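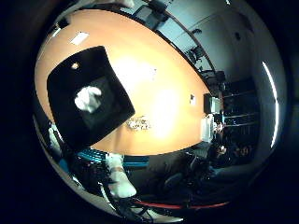 Zanidton Releases Revised Table-Clearing Tray and Surface Care Procedure for Shared Workrooms

Square black tray with raised rim and recessed center is intended for offices, break rooms and training rooms

ABERNATHY, April 17, 2019. Zanidton, a supplier of tabletop organizers and room furnishings, today released the second version of its Womuvow clearing tray, together with a written procedure for keeping shared tables in order between uses. Both are available to business customers through the company's regional sales offices. Retail sale is planned for September.

The Womuvow is a square tray in black. It has a slightly raised rim and a recessed inner area that holds soft items such as cloths, napkins and tissues while a table is being cleared. The tray is placed directly on the tabletop and needs no bracket, mat or fastener. It can be set square to the table or at an angle, as the shape of the table requires. On tables with a curved edge, Zanidton recommends leaving at least 5 inches between the nearest corner of the tray and the edge.

Changes From the First Version

The outer side measurement has been increased to 22 inches. The first version measured 21 inches and did not fit the storage slot of the Trilelach shelving line when its liner was installed. The slot has been reworked to match, and the liner is now sold separately. The underside has been changed to a matte finish to reduce marking on light and wood-tone surfaces. Customers with first-version trays can continue to use them on existing shelves without the liner.

Black remains the only color offered. During development, Zanidton compared black, gray and clear trays on tabletops in several tones, including orange. Paper scraps and white cloths were easiest to locate against the black recess under strong overhead light. Clear trays were dropped after the first comparison.

Clearing Procedure

The procedure that accompanies the tray covers tables used by more than one group during a working day. It consists of a single printed sheet and applies to tables with a sealed surface.

Place the tray within reach of the main seating position. Put used cloths and tissues in the recess. Do not rest small objects on the rim, where they can be knocked off when the tray is lifted. Gather loose paper and small scraps from the tabletop by hand and add them to the recess. Check the area next to the table edge for single small pieces before wiping.

Carry the tray level to the waste or laundry point, empty it and wipe the recess with a damp cloth. Wipe the tabletop from the center outward. Glare from overhead lighting can hide pale scraps on a bright surface, so the table should be checked from two sides before chairs are pushed in.

Return the tray to its shelf. On Trilelach units, the tray slot is below the top shelf and can be reached without moving items stored on the other levels.

Field Use

The revised tray and the procedure were placed in customer workrooms in Abernathy ahead of release. Staff completed 884 table clearings and recorded each one on the supplied log sheet. The most common remark concerned the position of the tray at round tables, and the placement instruction was rewritten as a result. A second remark, on the weight of a full tray, is under review.

Availability

The Womuvow tray ships with one printed procedure sheet. Additional sheets and log forms can be ordered from any Zanidton sales office. Trilelach shelving is sold separately in dark finishes only.

About Zanidton

Zanidton supplies trays, shelving and table accessories for offices, schools and training facilities. The company is based in Abernathy.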